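4. Recording demonstrations with the Nirnora two-arm cell

Read section 3 first (mounting, power, homing). This section covers recording only. Training is section 6, export is section 5. If you are at the Wamell site your cell has the older footswitch, see the note at 4.3.

4.1 Before you start

Short list. Do it every session, even if the last person swears it was all left ready.

1. Key switch to HOLD. Both arms should go stiff. If one sags, stop and go back to 3.6.
2. Wipe the table top. Dry cloth. No spray near the fingers.
3. Check the wrist camera cables. Slack loop at the last joint, not pulled tight, not dangling where a finger can catch it.
4. Clean both wrist lenses with the lens pen in the lid of the Donati case. Sleeve of your shirt is not a lens pen.
5. Log in on the operator screen. Use your own name. Shared logins make a mess in the review queue and Poppy Goodall has to sort it out by hand.
6. Open a new batch. Batch names are site, month, task, e.g. cavham-october-handover. Lower case, dashes, no spaces. The exporter chokes on spaces.

Note: Disk check. A full batch of 200 episodes needs a lot of room. If the disk light on the screen is amber, export and clear old batches before recording new ones. Recording does not stop itself when the disk fills. You just get broken episodes at the end.

CAUTION: Keep hands out of the shared zone (marked on the site drawing) while the key is in RUN. Either arm can move into it.

4.2 Checking the wrist views

Both wrist views come up side by side when the batch opens. Take a minute on this. Bad views are the number one reason for rejected batches.

1. Press VIEW twice. Overlay lines off.
2. Open the gripper fully using the leader handle. Both fingers need to be in view, tips included.
3. Close it slowly. The fingers should come together without either tip leaving the picture.
4. Bring the arm round until the other arm comes into the side of the view. The learning system needs episodes where the other arm is visible, and episodes where it isnt.
5. Repeat with the other arm.

Fingers nearly together, then fingers open:

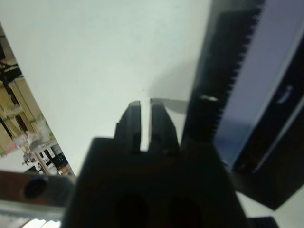
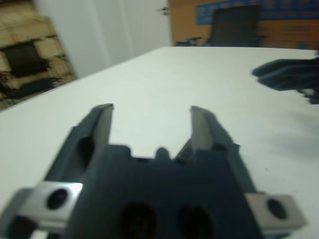

6. If a view is tilted or a fingertip is missing, loosen the camera clamp a quarter turn, move, retighten. Do not do this with the key in RUN.
7. Press SAVE VIEW. The view is stored with the batch.

Once saved, leave the cameras alone until the batch is closed. If one gets knocked, close the batch and open a new one. Do not try to nudge it back by eye, the small difference shows up later as a policy that reaches short.

Background: you don't need a blank room. Chairs, doors, shelving, fine. What you dont want is something that only ever shows up when one particular task is being done, or the system may learn that instead of the task. Move things between batches if you can.

Lighting: leave exposure on LOCKED. Auto exposure hunts whenever the gripper passes close over a white table top. Shadows from the arms are OK and should not be edited out or lit away.

4.3 Recording an episode

One episode = one attempt at the task, start pose to end pose.

1. Place the task objects. Vary the position each time, see 4.4.
2. Key to RUN.
3. Both arms to start pose (HOME on the screen). Wait for the double beep.
4. Take the leader handles. Squeeze once to take control.
5. Press the footswitch. Red bar on screen = recording.
6. Do the task. Normal speed, a bit slower than your own hands would. No long pauses.
7. Open the grippers, back away from the object, hold still for a count of 2.
8. Press the footswitch again. Bar goes gray.
9. Mark it: GOOD, FAIL or DISCARD.

Note (Wamell): older footswitch is press and hold, not press-press. Lift your foot and the episode ends. If episodes come out very short this is why.

Marking. GOOD means the task got done, including with a fumble and a recovery. Keep the recoveries, they are worth more than the clean ones. FAIL means a real attempt that didn't work - keep those too, they go in a separate folder. DISCARD is for things that are no use to anybody: phone rang, wrong object, footswitch hit by accident.

Do not mark a FAIL as GOOD to make the numbers. It gets found in review and then the whole batch goes back.

CAUTION: If the fingers grip each other or the arms touch, let go of the handles. Arms hold position. Key to HOLD, then back one arm off with the JOG buttons. Never pull them apart by hand, the finger mounts are the weak part and a bent mount means a new calibration.

4.4 Variety

A batch where everything starts in the same place is nearly useless. Over a batch, change:

- where the object starts (near, far, left, right, at an angle)
- which arm picks first
- how wide the gripper is open on approach
- the order, where the task allows any order
- the operator. Swap at least once per batch

Don't change:

- camera position
- exposure
- finger type
- table height

Don't plan it too hard. Operators who follow a grid end up moving in a grid and the data looks like it. Shuffle the start cards (in the drawer under the screen) and put the object where the card says, more or less.

4.5 Mid-batch checks

Every so often, stop and play back the last few episodes.

1. Key to HOLD.
2. REVIEW, then pick an episode.
3. Watch both wrist views together. They should match in time. When a gripper closes, the fingers in the view and the width graph underneath should move together.
4. Look for smears on the lens, dropped frames (picture jumps), a cable creeping into view.
5. If anything is off, note the episode number and carry on in a new batch.

Tired hands make bad data. Take a break before you need one.

4.6 Closing the batch

1. Arms to PARK. Key to HOLD.
2. CLOSE BATCH. Wait for the check to finish, it can take a while. Don't pull the drive.
3. Fill in the notes box. Task, objects used, who operated, anything odd. "Fine" is not a note.
4. Send to review.

4.7 Error codes you will see

1979 - wrist camera not found. Reseat the cable at the arm end first, then the box end. Restart the recorder, not the whole cell.

2143 - time offset between the two arms too large. Usually after the cell has been asleep. Close the batch, run SYNC from the service menu, open a new one. Episodes recorded before the code came up are normally OK but review them anyway.

Disk amber / disk red - see 4.1. On red, stop recording right away.

No double beep after HOME - an arm did not reach start pose. Check for something in its path, clear it with the key in HOLD, press HOME again. If it happens again log it and ask Poppy before going on.

Next: section 5, Exporting and transfer to Cavham.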